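We use cookies to remember your preferences. Accept | Manage

Teaching the segmenter what a cloth is (and when to shut up about it)

By Anahera Partington, November

So the thing I've been grumbling about for two weeks is finally behaving, and I'm so pleased with it that I'm writing it up before I've even had dinner.

If you missed the last post: I look after the perception end of Plundley, our little pipeline that takes recordings from hand-held grippers and turns them into something a policy can learn from. A person picks up a pair of grippers, does a chore with them, and the software has to work out where the fingers were, what they were near, and where one step of the chore ends and the next begins. Géza Virág writes the part that tracks the grippers. Enikő Vida trains the policies and tells us (kindly, mostly) when our output is rubbish. I sit in the middle with the masks.

Rigid things have been fine for ages. A mug is a mug from every side, near enough, and once you've got its outline you can follow it around the table for a whole recording without much fuss. Cloth is a different animal altogether! A folded cloth has corners. A crumpled cloth has hundreds of things that look like corners and aren't. Roll it up and half of what you were tracking has gone inside the roll.

My first version used an off-the-shelf segmenter with a prompt point dropped between the finger pads. It's a good trick and I still love it: the pads are always in much the same bit of the picture because the camera rides on the gripper, so "whatever is between them" is a sensible guess at "whatever the person wants". Ten lines of code and it worked first time on blocks, spoons and a rather handsome teapot.

On cloth it fell apart in two ways. One was splitting. A white cloth with a stripe came back as separate objects on either side of the stripe, and the tracker would cheerfully follow one of them and lose the other. The second was merging. Put two cloths side by side, touching a bit, and as soon as they moved together they became one big thing with a colour change in it. Then they'd be pulled apart and the tracker would have a small breakdown.

I tried the obvious fix, which was to raise the merge threshold, and got more splitting. Lowered it, more merging. I spent a whole evening going up and down on that slider like someone trying to get a shower to the right temperature.

Viktória Fodor was the one who got me out of it. She works on Skuko, the planner, so she doesn't look at masks from one month to the next, and she asked why I was making the decision on every single frame. Why not keep both answers for a while? Carry "one object" and "two objects" along together, and let the motion decide. If both halves keep moving as one for long enough, they're one. If they ever part company, they were always two, and you go back and relabel.

I went and made a cup of tea and then rewrote most of the tracker.

What we have now is a small tree of guesses. Each leaf is a way of grouping the patches, with a score that goes up when patches in the same group move together and down when they don't. Weak leaves get pruned so memory stays sensible. The scoring itself is dull, which I like: it compares patch motion after taking out the camera's own motion, and Géza's tracker already hands me that for free. There's a bit of smoothing too, so one blurry moment can't kill a good guess.

Patterned backgrounds were the other headache. A plain table is lovely. A tablecloth covered in printed characters is a lot of extra "objects" for a segmenter to get excited about, and mine was very excited indeed. It found a rocket, it found a planet, it found an astronaut and wanted to track all of them.

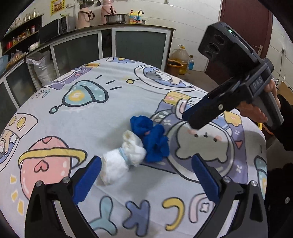 The tree deals with most of that almost by accident. Printed shapes all move exactly with the table, so any leaf that groups them with the table scores beautifully, and any leaf that says the astronaut is a separate object gets nothing for its trouble. I didn't write a single line for tablecloths! I'd had a whole colour filter planned and I've happily deleted the branch.

The other gripper is still a nuisance. When the second one comes into view it's big and dark and it moves on its own, so as far as the scorer is concerned it's a splendid object. For now I project its pose from Géza's tracker and mask out the shape, with a bit of padding. That padding is a fudge. Too tight and you get a thin outline of gripper labelled as cloth, too loose and you eat the edge of whatever it's about to pick up, and that edge is the bit Enikő cares about most. I'd like to use the proper shape model instead of my lumpy box, but the export from our drawings is in a format my loader hates.

Still broken, in case anyone fancies a go:

Relabelling backwards is slow on long recordings, since it walks every leaf again. I'm sure there's a cleverer way to store it.

White cloth on a pale surface loses its edge in bright light. The motion score rescues it once it's picked up, but before that it's a wobbly outline.

If something is never touched, the tree never gets any evidence and just sits there with both guesses. Skuko accepts "don't know" as an answer now, thanks to Viktória, so at least it doesn't fall over.

Next I want to try it on sleeves, because a sleeve is a cloth with a hole in it and I'm curious how the patches will cope when one side slides over the other. I'll push the pruning code once I've given the variables names that a stranger could read.

Comments

Gyula Borbély: Lovely write-up. Have you tried keeping the leaves as differences from their parent? We did something like that for point clouds and the backwards pass got a lot quicker.

Anahera Partington: I haven't, and now I want to stop everything and try it. Thank you!

Enikő Vida: For the record I said the masks were "uneven", not rubbish. The new ones are much nicer round the folds. Please don't touch the padding until my current training run is done.

patchwork_pete: Does the camera motion removal cope when the gripper tilts quickly? Mine always smears.

Anahera Partington: It smears a bit here too. The smoothing hides short ones, and for anything longer I freeze the scores until the tracker is confident again.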